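Wollgate Review > Fiction > Short Stories
Filed under: Work, Machines, New Writing

The Fold

By the time the machines came to the Skudamen laundry in Nerkenbridge, Malsha Howlader had been folding there for 17 years. She folded hotel sheets at first, then uniforms, then whatever people sent in bags. She could do a pair of trousers without looking down.

The company stopped taking bags in November. It kept the uniforms, which went through a steel tunnel now and came out flat at the far end. Six women were told they could move to what Valter Frade called home collection. He was the supervisor and he read it off a sheet.

"You fold at home," he said. "You fold with this."

He put a gripper on the table. It was black, with two yellow fingers, and heavier than it looked. Teresa Correia picked it up and pinched her own sleeve with it.

"And what does the laundry get out of that?" she asked.

"The folding," Valter said. "The machine learns from it. They want bedrooms. They've got plenty of tables."

The pay was by the fold. Malsha took a case home on the bus and held it on her knees.
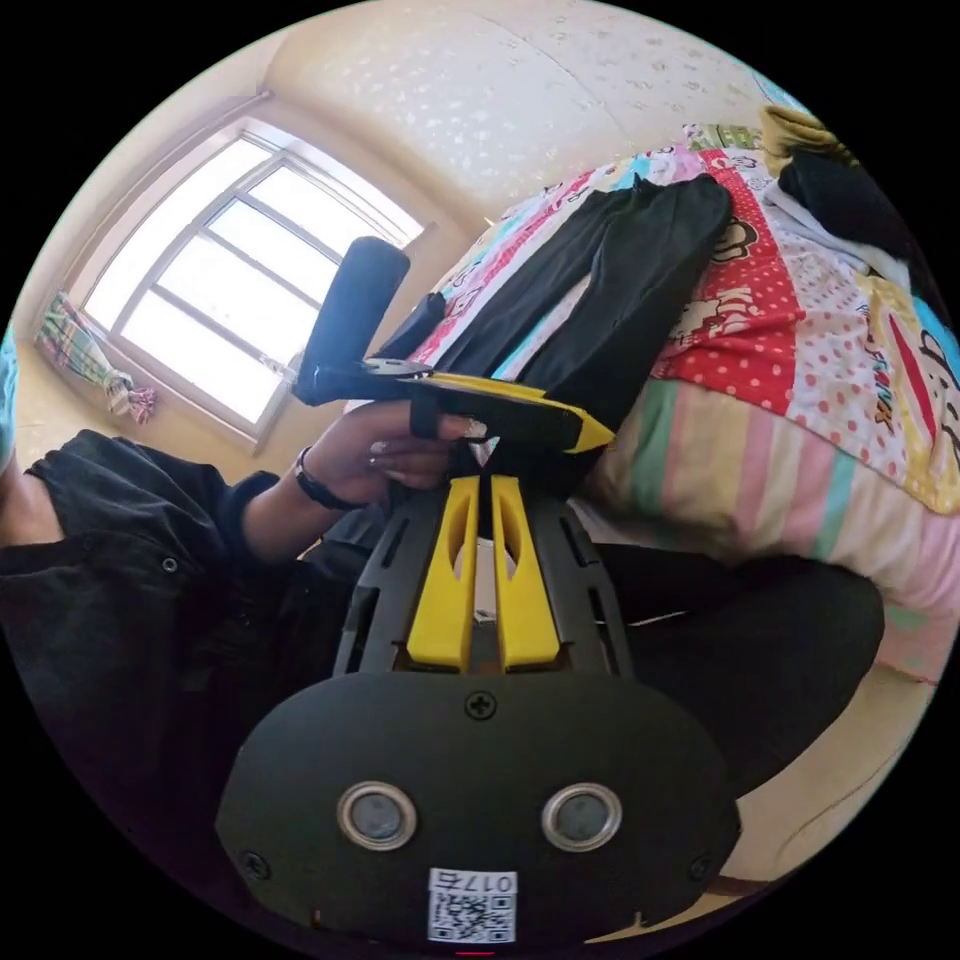 Her first sessions were bad. A fold counted only if the tool did the holding, and her hands kept going ahead of it. She would have the hem straight with her fingers before the tool got there, and the next morning the fold would be marked as rejected. In the first week she sent 347 folds and got paid for fewer than half.

She called Lăcrămioara Nedelcu, who had worked the station beside hers and was doing better.

"You're too quick," Lăcrămioara said. "Do it like you're teaching a kid. Pick it up, wait, put it down."

"I never taught my kids that way."

"Well, did they learn to fold?"

They had not. Her son kept his shirts in a heap on a chair.

So she slowed down. She learned to come at a waistband from the side, and to let go a little before she wanted to. Black cloth was the worst, because she had trouble finding the edge of it when she was tired. She did the black things first, in the morning, while the light was good.

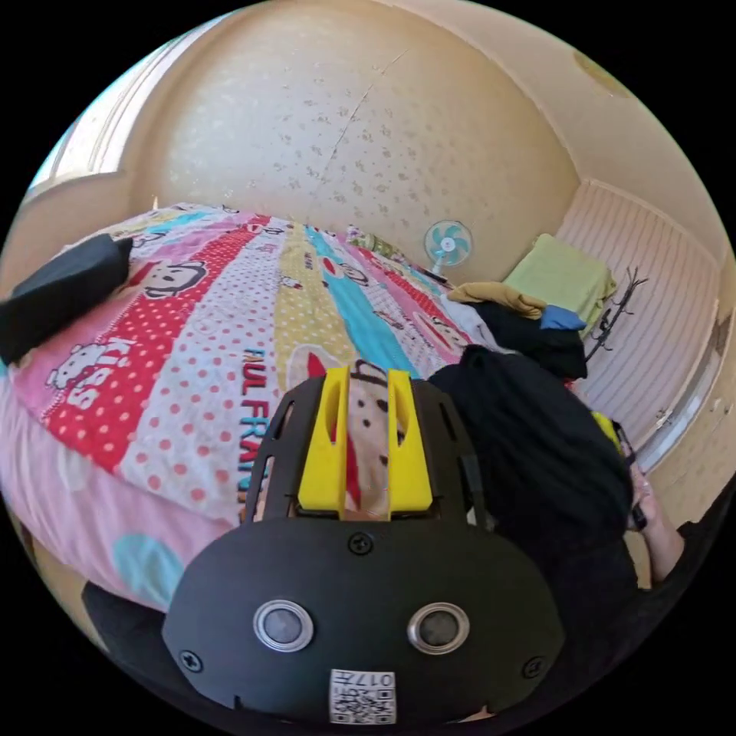 Pouran Amini came from the Pinheiro office to see how the home folders were getting on. She was young and polite and took her shoes off at the door. She asked if the work was comfortable. Malsha said her wrist hurt. Pouran wrote that down.

"Can I ask you something?" Malsha said. "When it has enough, what happens?"

"Enough folds?"

"Yes."

Pouran looked at her notes. "The target for your group is 3,455 a month. I haven't been told about an end date."

"But there is one."

"I would think so," Pouran said. "I'm on a contract too."

Malsha made tea. They talked about the bus, which had changed its route, and about Pouran's mother, who still ironed towels. 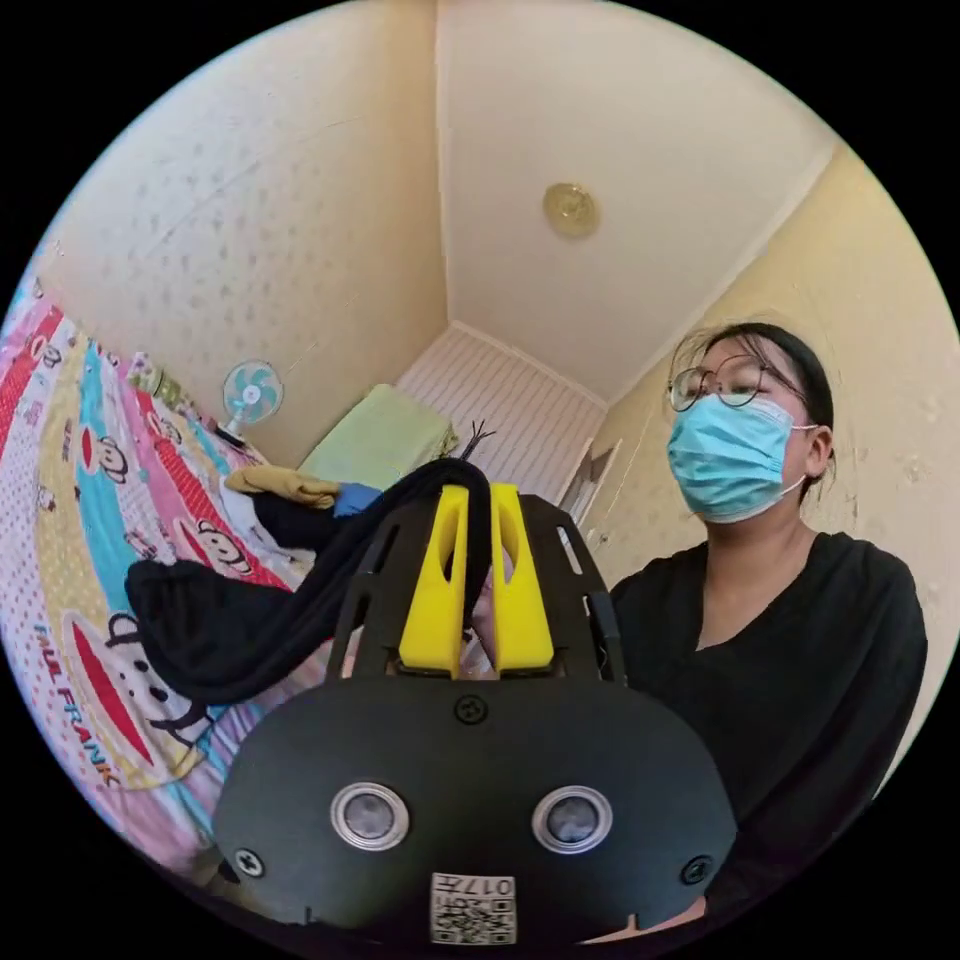 In the spring Valter invited the six of them in to see the new line. An arm stood over a padded table with the same two yellow fingers on the end of it. It took a pair of trousers out of a bin, laid them down, and went in at the waistband from the side. Then it waited a moment, and let go a little early.

Lăcrămioara touched Malsha's elbow. "That's you," she said.

"It could be anybody."

"Nobody else lets go like that."

The arm did the second leg over the first and pushed the stack along. Valter said it would do 300 pairs in a shift once it was running properly. Teresa asked who would fix it when it dropped one, and he said they were working that out, and would any of them be interested.

Malsha watched it do four more. On the last one it left a crease below the knee, and her hand came up off the rail before she put it back.

"What does it pay?" she asked.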